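Rumitixの手首用マウントキットを使ってみて

遠隔操作用のコントローラーを手の甲に固定するベルト式マウント、Rumitixの左右セットを三月から使っている。販売元のVevdaleは「装着も調整もすぐ終わる」とうたうが、私はその手の文句をあまり信用していない。

まず固定。ベルトはバックルで締めるだけで、確かに早い。ただし締め具合を示す目盛りがないので、着けるたびに位置が変わる。うちでは手袋に白い糸で印を縫い、毎回そこに合わせることにした。こういう工夫は本来メーカーの仕事だと思う。

次に校正。付属ソフトは2点合わせで済むと書いてあるが、手首をひねる動作ではそれでは足りない。結局、作業台の四隅と中央を順に触って取り直している。ヘラを横から差し込むような低い角度の動きで、ずれがいちばん目立つ。菓子を皿に移す程度の作業でも、高さが少し狂えば生地の下に入らず側面を押してしまう。

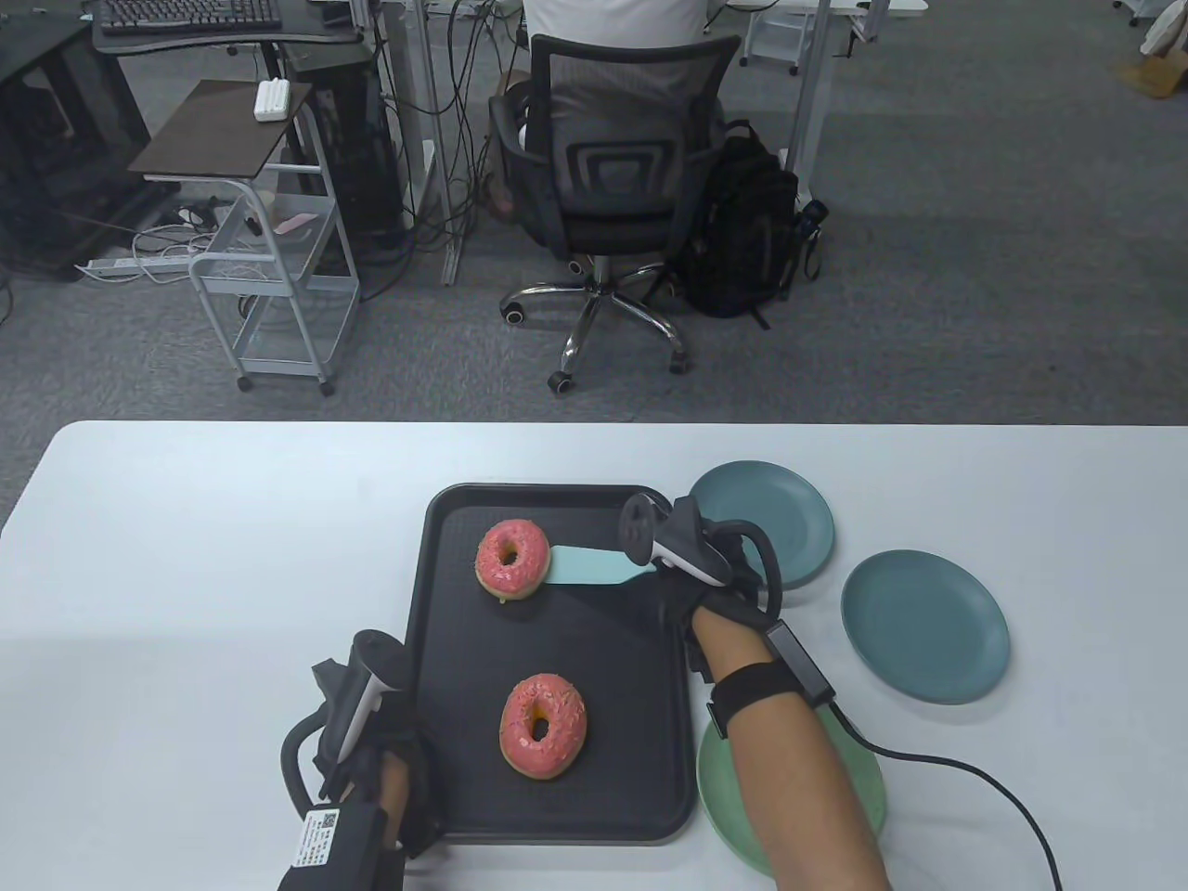

Nkechi Fasholaからは、校正よりケーブルの取り回しを先に疑うべきだという意見をもらった。前腕のモジュールから出る線が引っ張られるとマウントごと回るので、肘の手前で一度たるませて留めれば取り直しの回数は減るはずだという。試したところ、右は確かに落ち着いた。左はあまり変わらない。コネクタの根元が硬いせいではないかと見ているが、まだ分解はしていない。

手入れについて。説明書には使用100回ごとにベルト交換とある。うちのは200回を超えたが、面ファスナーの端が毛羽立ったくらいで、締める力は落ちていない。むしろ先に緩むのはコントローラーを押さえる小ねじのほうで、こちらの点検時期はどこにも書かれていない。週に一度、増し締めしている。予備のねじは単品で買えず、セットでの注文になるのも気に入らない。

前に使っていたStorkcombeの製品より軽いのは認める。買い足すかと聞かれたら、ねじの件が直るまでは見送る。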